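The Hose Behind the Machine

Most people never look at the drain hose on their washer until there is water on the floor. Gertraud Hämmerli has looked at a lot of them. She has repaired laundry equipment in Flivdale for most of her working life, first for Baumgartner, the appliance shop on the main street, and now out of her own garage.

The garage has a workbench, two sinks and a long wall of hooks. The hooks hold hoses. Some are new and still coiled tight. Others came off old machines and hang there so she can show customers what a bad one looks like.

"They bring in a washer and say the pump is dead," Hämmerli says. "I pull the hose off and it's full of lint. The pump is fine. They could have done that at home on a Saturday."

The ribbed gray hose is a simple part. It is a thin plastic wall folded into rings, and the rings are what let it turn a corner without pinching shut. A smooth pipe of the same thickness would kink the first time somebody pushed the washer back against the wall. The rings also catch things. Lint and soap settle into the folds, and if the hose sags in the middle, water sits there between loads and the dirt stays with it.

At each end the ribs give way to a smooth cuff. The cuff is the part that makes the seal, and it is the part people damage. They twist it, or they pry it with a screwdriver, or they push it onto a fitting that is one size too big and leave it stretched. Hämmerli says she can tell a lot about a household from its cuffs, but she won't say what.

Her customers fall into two groups. There are the ones who want it fixed and do not want to hear about it, and there are the ones who stand next to the bench and ask questions. Nerea Escobar was in the second group. She rents out apartments in a building on Wumbridge Road, with a shared laundry room in the basement, and for a while she was calling Hämmerli every few weeks.

The trouble was the layout. The washers stood in a row with very little room behind them, and the hoses had been bent hard to reach the standpipe. Two of them had gone flat at the bend. The machines drained slowly, stopped in the middle of a cycle and showed an error. Tenants left notes on the lids.

"I bought new hoses and they did the same thing in a month," Escobar says. "I thought I was buying cheap ones. So I bought expensive ones and they did it too."

What the basement needed was elbows. A short rigid elbow takes the turn, and the hose on either side of it can run in an easy curve. Hämmerli put them in last May, and it took her one afternoon. She spent most of that time cleaning out the standpipe, which had 90 years of building above it and looked like it.

Escobar kept one of the flattened hoses. It is on a shelf in her office, next to the spare keys.

Joining a Hose With an Elbow

The job needs very few tools. You want a sharp utility knife, a rag, a bowl of warm water and two clamps if your fittings call for them. Hämmerli buys her elbows from Dindari, a small plumbing supplier, but says any hardware store will have something close. Take the old hose along and match the fitting in person -- a size printed on the package is not always the size you measured.

Unplug the washer and shut off both water valves before you touch anything. Put a shallow pan under the low end of the hose, because there will be water in it even if the machine has been off for days.

If you have to shorten the hose, do it in the ribbed part, and only if you have a separate cuff to put back on the end. A bare ribbed end will not seal against a smooth fitting. Hold the cuff in warm water for a minute or two to soften it, wipe it dry, and push it straight onto the elbow. Turning it a little is fine. Forcing it at an angle will stretch one side.

Stop at the collar. The raised ring on the elbow is there to show how far the cuff should go, and a cuff that sits short of it has less to grip. With both sides on, the hose should leave the elbow in a loose curve.
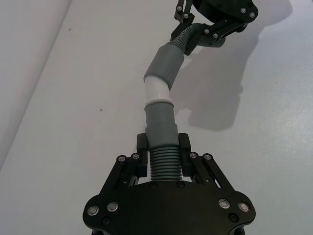 Checking It Before You Push the Washer Back

Run a short cycle with no clothes and stay in the room. Wrap a dry paper towel around each joint and look at it after the machine drains. A damp spot means the cuff is not seated, and you should take it off and start that side again. Hämmerli does not like tape on these joints. She has peeled off a great deal of it over the years.

Then move the washer back slowly, with one hand on the hose if you can reach it. This is where most of the good work gets undone. Leave a hand's width behind the machine, more if the room allows it.

Hämmerli looks over the Wumbridge Road washers twice a year now. On her last visit she found a sock behind one of them and a drain that was running clear. She charged for the visit and left the sock on the folding table.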